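Shop Robot FAQ
Last updated April 15, 2026, by Naledi Sibiya

These are the questions I get asked most at the Rekberg shared workshop about Rivo, our two-armed build. I'd like it to work. I'm also the one who signs for parts, so expect some cold water.

Where is the project now?
Mostly in simulation. The test setup is a table, a can of tomato sauce and a few dishes.
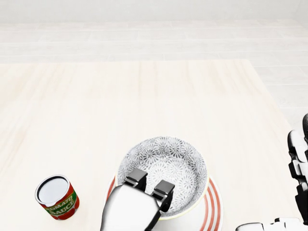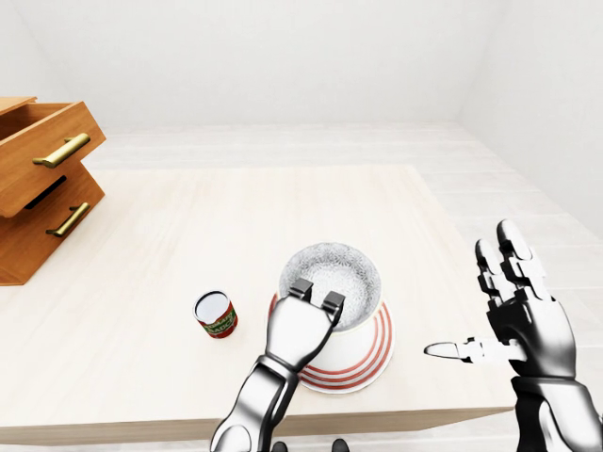 Hand at the rim of the striped bowl, drawer open on the left. 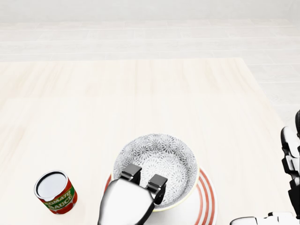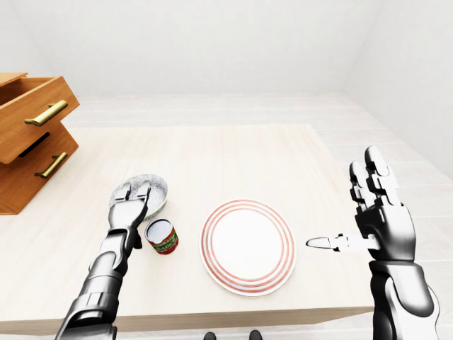
Does a good simulated run mean the real one will work?
No. I'd treat it as permission to try. Our simulated table doesn't wobble, and the one by the back door does.

What should I spend on a first arm?
We capped ours at $500 and went over. Motors were fine – it was cable, connectors and a second power supply that did it.

Do I need hands with fingers?
Probably not. Start with a plain two-finger gripper. Full hands look great and give you a lot more joints to tune.

The Huttunen kit says "assembles in a weekend." Does it?
It took two of us more than 36 hours, and that was with the printed parts already done.

Will it do my dishes?
I've heard "by November" from people who build these things. I wouldn't sell the dish rack.

Can I run it alone at night?
No. Two people in the room, one next to the stop button.

Can I borrow the Holtton controller?
Ask first, and bring it back with its cable. The last one came back without.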